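Satport Field Counter Kit

Enumeration set for municipal counts, household surveys and voter roll checks

Product code: Satport FC-12
Made by Distex
Status: available to order, new edition from July 2026

The Satport Field Counter Kit is made for public offices who must send people to the doors of residents and bring back good forms. It is used for local population counts, for checking the voter roll before an election, and for the housing surveys that many city councils order when they draw new district lines. One kit serves one enumerator for one full day of visits.

The kit works on paper and on the handheld. We know that many offices are obliged by their own rules to keep a paper record, and other offices want everything electronic. You can work with either one, or with both together, and the numbers on the paper forms are the same as the numbers in the handheld.

What is in the kit

One handheld with Ernik form software, already installed
One spare battery and one wall charger
One shoulder bag with rain cover
83 paper household forms, numbered, with carbon copy
One pad of "We missed you" door notices
One clipboard with closing lid
2 black pens, permanent ink
One identity card holder with neck strap
One printed guide for the enumerator, 12 pages

The identity card itself is not included. It must be printed and signed by your office, because only the public authority can say who is allowed to ask questions in its name.

Questions on the form

The standard form asks how many persons usually live at the address, the age group of each person, the relation between them, and if the home is owned or rented. These questions were chosen because most offices ask them. You may remove any of them.

You may also add questions. Please send us the text exactly as it was approved by your council or your legal department. We print what we receive and we do not correct the wording. If a question is still under discussion, or if somebody has made a complaint against it in court, we advise to wait with the printing. A changed question means new paper forms, and the cost of reprinting is for the customer. On the handheld a question can be changed by the office at any time before the count is opened. After the count is opened the questions are locked, so that all residents are asked the same thing.

The form can be printed in two languages on one sheet. For a third language a separate sheet is necessary.

Privacy of answers

Answers in the handheld are encrypted at the moment when the enumerator presses "Save". He or she cannot open a saved form again. Corrections are made in the office by the supervisor, and each correction leaves a line in the log with the time and the old value.

Names are kept in a separate file from the answers. If your law does not permit to collect names, the name field can be switched off in the settings, and on paper we leave it out. Distex does not receive any answers from residents, also not for testing or repair. Before you send a handheld to us for repair, please erase it with the supervisor code. Handhelds that arrive with data inside are sent back without opening.
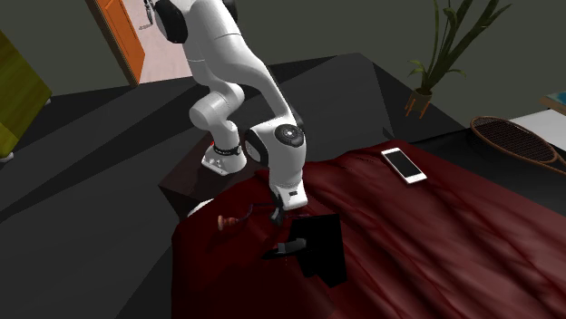
Technical details of the handheld

Screen: 8 inch, readable in sun
Battery: one working day, with the spare battery two days
Memory: 70,000 household forms
Connection: by cable in the office, or by mobile network if you put your own SIM card
Protection: rain and dust, drop from table height
Languages of the menu: English, Spanish, French, Arabic
Warranty: 2 years, batteries one year

The handheld does not need a network connection during the visits. Forms are stored and are sent when the enumerator returns, or when the network is there again.

Training

With an order of 12 kits or more we give one day of training for supervisors at our office in Toledo. Travel is not included. For smaller orders there is a recorded course, which takes one morning to watch. We recommend that the supervisors train their own enumerators in small groups and let everyone fill at least two forms on paper before they start with the handheld. Persons who learn the paper form first make fewer mistakes later.

Ordering and delivery

Kits can be bought or rented. Rental is for one count period and includes the paper forms. Paper forms that were opened cannot be returned.

For counts in the spring, please order before the end of April the year before, if you need your own questions printed. With the standard form the delivery is much faster, normally within three weeks.

We accept purchase orders from cities, counties, school districts and tribal governments. Private companies can order the kit without the identity card holder. Political parties and campaigns can not order this product.

Related products

Satport Supervisor Station
Ernik form software, office license
Replacement forms, box of 83
Rain cover, single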